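News > Newsletter > June 2025

Our little philosophy reading group in Wostlow wrapped up its spring run, and I'm still arguing with myself about the ship of Theseus! We spent 4 evenings on it (I'd planned one) and never got past whether a thing can be the same thing after every plank is swapped.

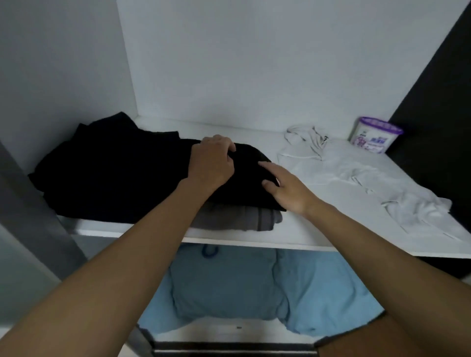
I went in sure that it couldn't. Now I think it depends on what you're asking, and that bugs me. In September we start on memory and personal identity, 72 pages to read first, so begin early.

Contact the Skerell Newsletter | 7 comments | Back to top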